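Point d'avancement – atelier emballage et protection, programme Clemton
À l'attention de Huguette Mallet
Jeudi 13 mai

Bonjour Huguette,

Je fais vite, la version propre suivra avec les tableaux. L'essentiel est là.

Où on en est

Réserve textile : terminée côté inventaire. 1471 pièces fichées, dont 237 qui demandent un emballage individuel sous plastique. Le reste part en boîtes, par lots, comme convenu en février.
Emballage individuel : commencé. Plus lent que prévu, voir plus bas.
Étiquettes : modèle validé, imprimées, collées au fur et à mesure. Une série à refaire (numéros décalés d'une ligne, erreur de notre part, corrigée).
Rayonnages Plandby : livrés, montés sauf deux travées. Il manque des tablettes, réclamées.

Ce qui coince

Les feuilles. Le premier rouleau reçu de Lovetti était trop fin, il se déchirait au pliage. Renvoyé. Le second est bien plus solide mais raide, il garde la marque du carton et glisse sur la table. A deux personnes ça va, seul c'est pénible. On a perdu 6 jours entre le retour et la nouvelle livraison.

Autre point : l'électricité statique. Les poussières reviennent sur la feuille dès qu'on la déroule. On essuie la table avant chaque pièce, ça prend du temps, pas compté dans le planning initial.

Budget

Pas de dépassement sur le poste fournitures, Lovetti a repris le premier rouleau sans frais. Les gants par contre partent plus vite que prévu – une paire usée ou salie est changée tout de suite, on ne discute pas là dessus. Je propose de prendre la différence sur la ligne transport, qui est à peine entamée. Me dire si ça vous va, sinon je fais une demande séparée.

La facture Gunawardena (location de la grande table et de l'éclairage) est arrivée, je la joins à l'envoi de demain avec le bon signé.

Méthode retenue

On a essayé deux façons de fermer. Adhésif sur tout le bord : propre mais impossible à rouvrir sans abimer la feuille. Abandonné. On est passés au double pli, rentré sous la pièce, avec deux points d'adhésif seulement. La feuille est coupée large, posée à plat, on la lisse avec la main gantée puis on replie le bord sur lui-même en tenant l'autre côté. Pas de ciseaux sur la table une fois la pièce posée, jamais.

Pour les pièces longues il faut tourner autour de la table et reprendre le pli en plusieurs fois. C'est là qu'on a les faux plis.
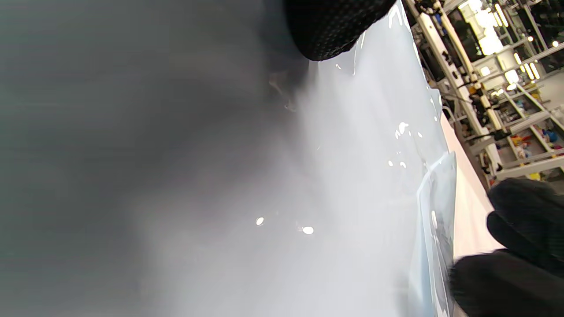

Faut-il refaire un emballage dont la feuille reste un peu froissée ?
Les petits plis de surface se laissent tels quels, on ne reprend que si le bord replié baille ou si la feuille tire sur la pièce.

Suite

Finir les 237, en commençant par les plus fragiles, ordre de la liste déjà transmise. Prévoir 8 demi-journées à deux. Ensuite mise en rayon, puis relecture des fiches et des étiquettes.

J'ai besoin de votre part :
– accord sur le glissement de la ligne transport vers les gants
– confirmation que la deuxième tranche peut être demandée avant la mise en rayon
– le nom de la personne à qui envoyer les bons de livraison, l'adresse que j'ai me renvoie un message d'erreur

Pour la visite, n'importe quelle matinée nous convient, on emballe plutôt le matin et vous verrez le travail en cours. Sonner côté cour, la porte sur rue reste fermée.

Bien à vous, et désolé pour les fautes.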